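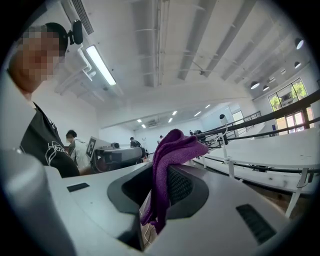

Kukberg, Samstag, 24. August 2024

Offener Samstag bei Fallance: Fragen und Antworten

Zum offenen Samstag in der Halle erreichen uns immer wieder dieselben Fragen. Die Antworten stehen hier gesammelt. Was fehlt, bitte per Mail an das Besuchsteam.

Wann ist geöffnet?
Von 10 bis 16 Uhr. Letzter Einlass ist um 15 Uhr, danach laufen nur noch die Vorführungen, die schon begonnen haben.

Muss ich mich anmelden?
Für den Rundgang ja, für den Besuch der Halle nein. Pro Rundgang nehmen wir bis zu 28 Personen mit. Die Listen liegen am Empfang aus, eine Reservierung per Telefon ist nicht möglich.

Was kostet der Eintritt?
Nichts. Getränke gibt es im Erdgeschoss gegen Barzahlung.

Was wird auf der Galerie gezeigt?
Das Arbeiten mit Handgreifern. Eine Person führt zwei Greifer, einen in jeder Hand, und erledigt damit einfache Aufgaben an einem weißen Tisch. Am Samstag geht es um Stoff: Tücher aufnehmen, falten, ablegen. Die Aufnahmen davon dienen später als Vorlage für den Roboterarm.

Warum gerade Tücher?
Stoff gibt nach und liegt jedes Mal anders. Ein fester Becher ist für einen Greifer die leichtere Übung. Wer den Vergleich sehen will, fragt beim Rundgang nach der Becheraufgabe, sie wird bei Bedarf zwischendurch gezeigt.
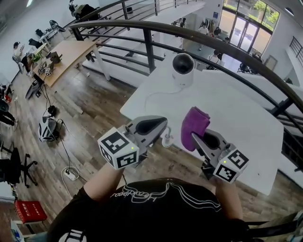
Arbeit mit zwei Handgreifern auf der Galerie, im rechten ein lila Tuch.

Wozu dienen die schwarz-weißen Muster auf den Würfeln?
Über die Muster lässt sich die Lage der Greifer im Raum bestimmen. Bitte nicht anfassen und nicht verdecken, auch nicht an den Geräten, die gerade niemand benutzt.

Darf ich selbst einen Greifer in die Hand nehmen?
Ja, in der Mitmachzeit von 13 bis 14 Uhr. Jeder Versuch dauert 3 Minuten. Ringe und lose Armbänder müssen vorher abgelegt werden. Während der übrigen Zeit bleiben die Greifer beim Team.

Was ist Zalik?
Zalik ist unser Programm, mit dem die Aufnahmen gesichtet und sortiert werden. Morven Niven zeigt es um 11 Uhr und um 14.30 Uhr im Erdgeschoss. Vorkenntnisse sind nicht nötig. Der Vortrag ist auf Englisch, Fragen können auch auf Deutsch gestellt werden.

Und Tosh?
Tosh ist der Name der Aufgabenreihe, zu der die Stoffübungen gehören. Sie umfasst derzeit 41 Aufgaben. Die Liste hängt am Empfang.

Werde ich gefilmt?
Auf der Galerie laufen Kameras. Wer nicht aufgenommen werden möchte, bleibt bitte im Erdgeschoss. Gesichter werden vor der Weiterverwendung unkenntlich gemacht.

Darf ich fotografieren?
Ja, ohne Blitz und ohne Stativ. Bildschirme bitte nicht fotografieren.

Können Kinder mitkommen?
Ja, unter 12 Jahren nur mit einem Erwachsenen. Auf der Galerie liegen Kabel am Boden, Kinderwagen bleiben deshalb unten.

Wo kann ich parken?
Auf dem Hof sind 80 Plätze frei. Die Einfahrt an der Rückseite bleibt für Lieferungen gesperrt.

Gibt es einen weiteren Termin?
Ein neuer Termin steht noch nicht fest. Schulklassen können unabhängig davon einen Besuch unter der Woche anfragen, bitte mit Angabe der Klassenstufe und zwei möglichen Tagen.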